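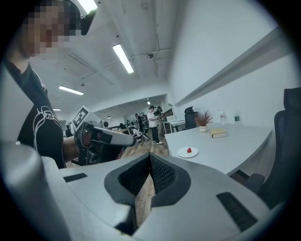
Udard pergunta, logo na primeira leitura deste guia, se não era mais simples deixar a mesa vazia e pronto. Simples era, mas eu não gosto de trabalhar a olhar para um tampo branco de ponta a ponta, e por isso a secção 3 continua cá (desculpa, Udard!).

3. Arrumar a mesa comprida Wikgate

Antes de começar: a mesa já deve estar montada e nivelada (secção 2). Eu passo sempre um pano húmido no tampo e deixo secar bem, que as marcas de água no branco ficam horríveis.

3.1 Encoste a mesa à parede. Se tiver prateleira por cima, como eu, deixe pelo menos 10 cm livres atrás para os cabos.

3.2 Comece pelo fundo: as garrafas de água vão junto à parede. São as que tombam com mais facilidade e ali ninguém lhes dá com o cotovelo.

3.3 Ponha a seguir o vasinho. O meu é creme, com raminhos secos avermelhados, e fica lindamente!

3.4 Deite o livro ao pé do vaso, fechado. Eu escolhi um de capa clara para não pesar à vista.

3.5 O prato redondo fica na ponta mais próxima de quem entra. Um morango chega. Já experimentei encher o prato e passei a tarde a petiscar.

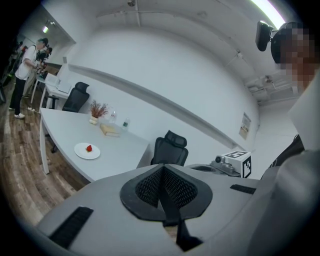
Fig. 2 – Mesa com prato, vaso, livro e garrafas; cadeira de rede preta na outra ponta.

3.6 Chegue a cadeira para dentro. As de encosto alto com apoio de cabeça (uso a Stunau, altura na posição mais baixa) precisam de folga: confirme que os braços não batem por baixo do tampo.

Nota: se tiver uma segunda mesa, guarde o portátil nessa. Misturar computador e fruta na mesma mesa deu-me um teclado pegajoso em outubro e não repito.

Cuidado: não pouse as garrafas abertas na prateleira. A Awan de parede aguenta 10 kg, só que o rebordo é baixinho e qualquer encontrão as deita abaixo.

3.7 Troque a fruta todos os dias e lave o prato antes de o voltar a pôr. Para a limpeza do tampo, siga para a secção 4.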